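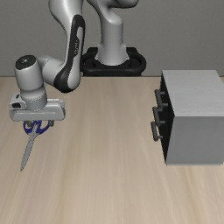 Scissors and the little three-drawer cabinet.

Friday, and I have finally dragged all my yarn out of the hall closet. It took most of the morning, what with stopping to squeeze everything and remember what I'd meant it for (two sweaters, a baby blanket for a baby who now rides a bike), but it's all on the spare bed in heaps by color and I feel so much better just knowing what's there!

I did weigh in my mind whether to sort by color or by thickness. Gergely Bognár from the Erdős Street knitting evening swears by thickness, and he's probably right, but I like to see all the greens together – they cheer me up in January like nothing else. The sock yarn has its own heap anyway, so I'm meeting him halfway.

The big find was the Fulluvent wool, 36 balls of it, a sort of dusty plum, still in the paper bands. I bought it for the bedspread and then lost my nerve when I read the pattern. Well, I read the pattern again over lunch and it isn't nearly as bad as I remembered. It's 150 stitches across and mostly garter, with a cable up each side, and I've done worse cables than that in front of the TV. I cast on right there at the kitchen table and got four rows in before the soup boiled over.

Then I spent far too long looking at shelving. There's a Rundia unit with deep square cubbies that would fit along the wall under the window, and I could lay a board across the top for winding and blocking. The store wants 200 dollars for it, though, and the one I liked best was out of stock in white. I may try the secondhand place by the bus station next week and paint whatever I find. I still have half a can of that soft blue from the bathroom.

Mom called at four and we talked buttons. She has Grandma's tin and once counted them all with my niece on a rainy day, 1,072, and she says I can have the wooden ones for the gray cardigan if I come and pick them out myself. So that's Sunday dinner settled.

Nine rows done on the bedspread now, and my tea has gone cold twice. The spare bed is still covered in yarn and my sister comes to stay in two weeks, so I'd better measure under that window in the morning.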